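Reusable Cups in the Campus Cafeteria
Project report, Rigoberto Ticona and Kanchan Chaudhary
8 January 2025

1. Background
The Ballen cafeteria switched from paper cups to a deposit system in July. Students pay a deposit at the register and get it back at the return counter. We wanted to know why so many cups leave the building and come back late, or not at all.

2. Method
We used the return log kept by the cafeteria, which lists 3381 loans for the fall term. We also interviewed 28 students and six members of the kitchen staff. Interviews took 20 minutes each and were done in the Ammann reading room.

3. Results
Most late returns came from the evening. The return counter closes before the last classes let out, so students take the cup home and forget it. Several people said they did not know the cup could be handed in at the library desk — the sign there is small and hangs behind the door.

Kitchen staff had a different concern. Lids come back separately, and matching them slows down the dishwashing shift.

4. Suggestions
Keep one return point open until the last class ends. Move the library sign to the front of the desk. Drop the separate lid deposit.

5. Limits
We only spoke to students who use the cafeteria. The log does not show which cups were returned at the library.

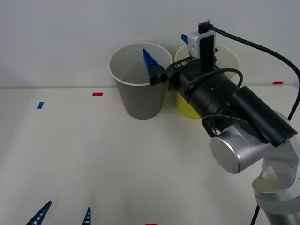

Fig. 1. Two cups against the back wall.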